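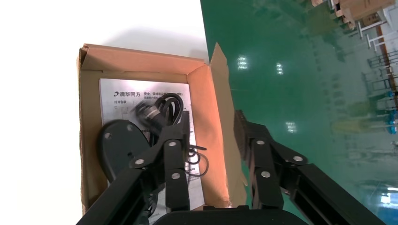

Product manuals should be printed, and they should be in the box. The standard case against this is cost, and the figures used to support it rarely include the cost of the phone call that follows.

Merley stopped packing paper manuals in February. The buyer now gets a web address. I reviewed 2,241 support tickets at the Drummond office, and the most common request was for the document itself — the one that used to ship with the unit.

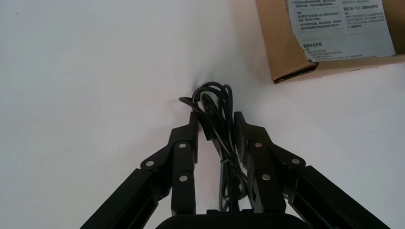
A web page can be moved, rewritten or withdrawn without notice. A sheet of paper describes the unit it was packed with, including its firmware version and its fuse rating. Revision control is simple when the revision cannot change after sale.

Vetex prints two pages per product in runs of 500. Setup takes one side and safety takes three panels of the other. 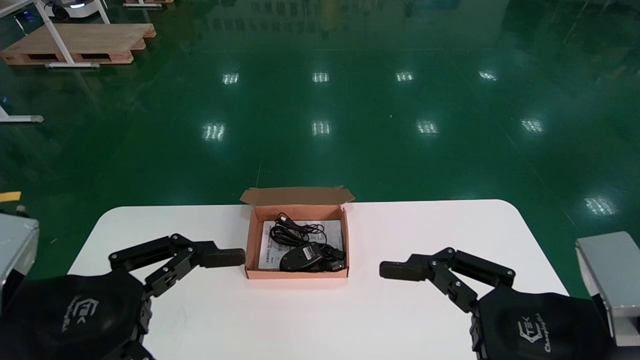
Longer reference material can stay online. Setup steps, ratings and warnings should not depend on a network connection.

Heather Forsyth, Urnville
September 4, 2020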